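Turkthorpe Bench Top, white, made to order
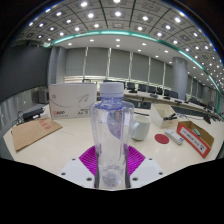 A long white top with a bottle of water and a carton of A4 on it.

Hi and welcome to the page for my favourite thing we make! I've been selling tops out of the Turkthorpe workshop for a good while now and this is the one I keep talking people into, mostly because I've got one at home and I know how it behaves (two kids, one glue gun, a sewing machine that weighs more than the dog).

It's a long, plain white top and you choose the legs. The standard depth is 615 mm, so a keyboard and an elbow both fit with room behind for the stuff that never gets put away. If you need it deeper, ask me. Shallower is easy too, I just trim the back edge and reseal it.

Thickness is 27 mm, finished colour is a soft white, a touch warmer than printer paper. I had it brighter last year and it was like working on a fridge door, so I changed it!

Legs
You can have the Firmont frame, which bolts on with the hardware in the bag, or the Stenberg trestles if you like to fold everything up on a Tuesday night and get your dining room back. The Firmont is steadier. I'd go with that for sewing, and the trestles for anything you mostly do sitting still. Both come in grey or black.

Edges
Square edge is standard. The Bite edge has a small scoop cut out along the front where your forearms rest, and I love it, but clamps don't sit on it very well, so model makers should stick with square.

Cleaning
Warm water, a drop of dish soap, soft cloth. Please don't use the scratchy side of the sponge. Permanent marker comes off with a bit of metho if you get onto it quickly, biro takes more patience.

Delivery
Most orders are ready in around 48 days, a bit longer over January when the workshop shuts. The top goes out wrapped and flat, and you'll want a second person at the door. Pick-up is free, and I take a $100 deposit when you order with the rest due before it leaves us.

Colour samples are free, just send me your postal address and tell me which legs you're leaning towards.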